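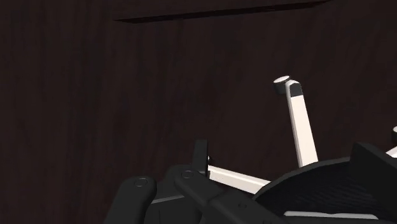 Suha Smadi
Lab instructor, Robot Cells and Maintenance

Handout 6: Setting up the gripper in the Turnport cell

Read this before the Friday session. We work in the simulated cell first, then repeat the same steps on the bench. The simulated view at the top of the page is the one you get when you load the cell and move to the close camera. The two black fingers are at the bottom, each with a round pivot screw. Behind them is the white linkage, with the flat bar and the upright rod with the black cap. The large ribbed housing is on the right.

Before you move anything

Load the file Cudivari and check that the speed override is at 16 percent. Leave it there for the whole exercise. Open the log window and clear it. If you see code 1034, the tool has not been assigned to the arm. Go to the tool menu, assign it, and reload.

Home position

Send the arm home and wait for the log to report that it has stopped. Write down the joint values. You will need them again at the end, and the software does not keep them when you close the file.

Checking the fingers

1. Open the gripper fully and write down the opening.
2. Close it in small steps until the fingers report contact.
3. Open it again and compare with your first reading.
4. If the two readings differ, run the zero routine and start over from step 1.

On the bench unit, also check the pivot screws by hand. They should be snug, and the finger should still swing freely. Do not use the long hex key. Two screws were stripped last November and we waited weeks for new ones.

Clearance to the rod

The white rod is easy to hit when you come in from the left. Approach from above until you have the feel of it. Students often judge the gap from the close camera alone, and that view flattens depth. Switch to the side view before every approach and read the clearance there.

If the fingers touch the linkage, stop, back out along the same path, and note the joint values at contact. A collision in simulation does not lose you marks. Leaving it out of your report does.

Cycle test

Run 200 open and close cycles with no load. The bench unit gets a longer test of 1000 cycles, which Kieran Hebden will start after class. Save the log under your group name.

Hand in

The two sets of joint values, your finger readings, any contact notes, and the cycle log. Questions about the software go to Omolara Jibrin. For the bench unit, ask me.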